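The GenRobot.AI kit came up the stairs in August, in a box Heriberto Medrano had already opened on the landing because he couldn't wait.

"Two grippers!" he said. "One for each hand. You just hold them and do your chores, Dad, and it learns how you do them."

His father, who had folded clothes for 40 years at the Fitzsimmons laundry and had opinions on sleeves, picked one up by the handle and squeezed. The fingers closed. He squeezed again, and then quite a few more times, grinning like a kid with a new bike.

"Nice spring on it," he said. "Better than that Jendier thing you had."

"So much better! The Jendier pinched everything. Try something dark, something big. Spread it on the bed first." 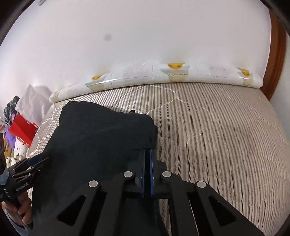 "Don't rush the edge," Heriberto said.

"I'm not rushing. Who taught you to fold?"

"You did."

"Well, then."

It was 8 in the evening and neither of them had thought about dinner. Heriberto had the notebook open on his knee, and he kept writing things down for his review (grip is light, wrist doesn't get tired, Dad won't give it back). He had tested plenty of kits for Dekanis and had never once had to ask for a turn.

"And the robot will do it my way?" his father asked. "Sleeves in, then the bottom up?"

"Your way exactly, if you show it enough times."

The old man thought that over and shook out his shoulders.

"Then get me the shirts," he said. "The good ones too."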